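Clidside list,

On the February question:

> Does anyone know whether the Surnmont surgery will still do repeat
> prescriptions over the counter once the Drutari dispensary opens?
> My mother can't manage the website.

Yes, as far as I know! I asked at the desk and they'll take paper slips until the end of the month, then it all moves across to Drutari.
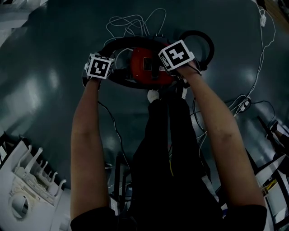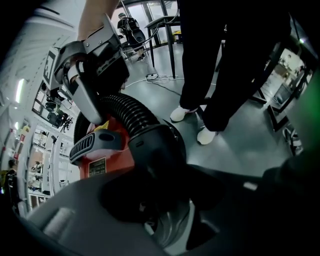 Drutari will be dispensing for 2,000 patients to begin with, and Tudose joins later with another 1,000, so do be patient with them – they're a lovely lot. Your mother can ring before 19:00 and ask for large-print labels, which I'd urge on anyone whose eyes are like mine. I can no more read my tablet boxes than the little plate on that red vacuum cleaner. Deliveries need a separate form, the green one.

Warm wishes to you both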